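Why Does Paper Remember a Fold?

Take a piece of paper, any piece you are allowed to use, and fold it in half. Press the edge down with your thumbnail. Now open it up again and try to make it perfectly flat, the way it was before. Rub it, smooth it, sit on it if you like. The line is still there, isn't it? You can put that paper under a pile of heavy books for 12 days and the line will be waiting for you when you come back.

People who fold paper like to say that paper has a memory. Of course it doesn't remember things the way you remember your last birthday, but it's a nice way of talking about something quite real that goes on inside the sheet. To see why, we need to go very small, much smaller than your eye can manage on its own.

What paper is made of

Most paper starts as wood. The wood is cut into little chips and then cooked and mashed and stirred with lots of water until it turns into a soupy mush called pulp. If you've ever left a tissue in your pocket and it went through the wash, you have seen something a bit like pulp, and someone at home was probably not very pleased about it!

Floating in that soup are millions and millions of tiny threads called fibers. Each one is thinner than a hair and usually only a few millimeters long, often less. When the pulp is spread out on a screen, the water drains away and the fibers settle down on top of each other every which way, like a box of uncooked spaghetti dropped on the kitchen floor. Then the whole mat is pressed and dried. As it dries, the fibers grab hold of each other wherever they touch. No glue is needed for this part, although paper makers do often add a few other things to make the sheet smoother or whiter or better at holding ink.

So a sheet of paper looks smooth and plain, but it's really a great big tangle that has been squashed flat.

What happens when you fold it

Imagine a thick book with a soft cover. If you bend it, the pages on the outside of the bend have farther to go than the pages on the inside. The same thing happens in a single sheet of paper, even though it's so thin. On the outside of the fold the fibers get stretched and pulled. On the inside they get squeezed and crumpled together.

If you bend the paper only a little, in a big lazy curve, the fibers can put up with it. Let go and the sheet springs back. But if you press the fold down hard, it's too much for them. Some of the fibers bend sharply and stay that way, and some of them let go of their neighbors. A few even snap. When you open the paper up again, those fibers can't go back to their old places. That line of bent and loosened fibers is what we call a crease.

A crease is a weak spot, and that makes it very useful. The next time you fold the sheet, it wants to bend in just the same place, like water running down a ditch that has already been dug. This is why grown-ups tear paper neatly by folding it back and forth first, and it's why instructions for paper models so often ask you to fold, unfold, and then fold again.

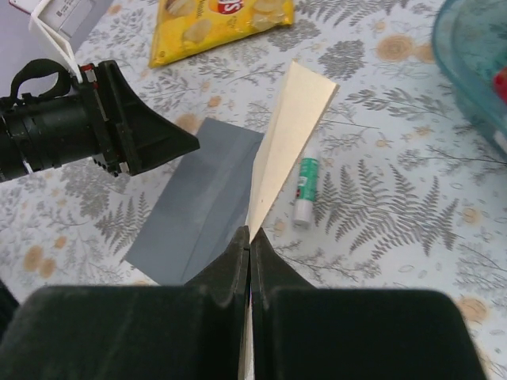
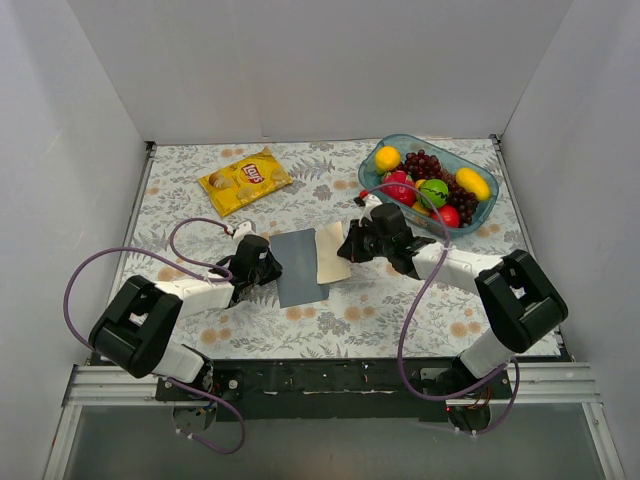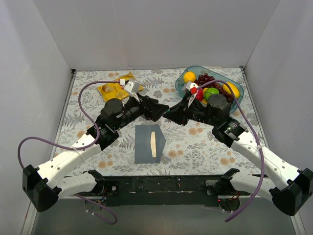

In the first picture, a folded sheet of cream-colored paper with a crease down its center.

Valleys and mountains

Folders have names for the two ways a crease can go. If you fold the paper toward you so that it makes a little V, like a ditch, that's a valley fold. If you fold it away from you so that it makes a ridge, that's a mountain fold. Here's the funny part: they are the same thing! Turn your valley over and look at it from the back, and there is your mountain. It only depends on which side you're looking from.

With only valleys and mountains, you can make boats, hats, boxes, birds, and all sorts of other things out of a flat sheet. A folded sheet is also stronger in some ways than a flat one. Try standing a flat piece of paper on its edge and it flops right over. Give it one fold down the middle and it stands up on its own, rather proudly, like a birthday card on a shelf.

Does the direction matter?

It does, and this surprises a lot of people. In paper made by a big machine, the wet pulp lands on a screen that is moving along very fast, so more of the fibers end up pointing the way the machine is going. Paper makers call this the grain. Folding along with the grain is easy and gives you a clean line. Folding across it is harder, and the crease can look rough or a little cracked, especially in thick paper or card.

Try it yourself

You'll need two sheets of thin card of the same kind, and a table.

Lay the first sheet down and bend it over gently from left to right, without making a crease. Feel how much it pushes back at your hand. Then let it open, and bend it over from top to bottom. One way will probably feel softer and easier than the other. That softer way is the one that follows the grain. Go slowly, and do it a few times if you aren't sure, because the difference can be small.

Now fold the first sheet the easy way and press it down well. Fold the second sheet the hard way and press that down too. Hold the two creases side by side near a window. Which one is straighter? Run a fingertip along each of them and see if one feels bumpier.

If you have some scraps left over, try a piece of newspaper, a paper napkin, and a page from an old magazine. Newspaper creases very quickly. A napkin is so soft and loose that it hardly holds a sharp line at all. Shiny magazine paper has a smooth coating on top, and when you fold it hard you may see a thin white line where the coating has cracked.

Can you ever get rid of a crease?

Not all the way, but you can make it fainter. A tiny bit of water helps the fibers loosen and move, and if the paper then dries flat under something heavy, they settle down in a slightly better place. People who look after old maps and letters do this very, very carefully, with special tools and a great deal of patience. Please don't try it on anything important! A paper bag from the grocery store would be a much better thing to practice on, and afterward you can hold it up to the light and look for where the line used to be.

Words to know

Pulp: the soupy mix of water and fibers that paper is made from.
Fiber: a very thin, tiny thread. Paper is full of them.
Crease: the line left behind by a fold.
Grain: the direction that most of the fibers in a sheet are pointing.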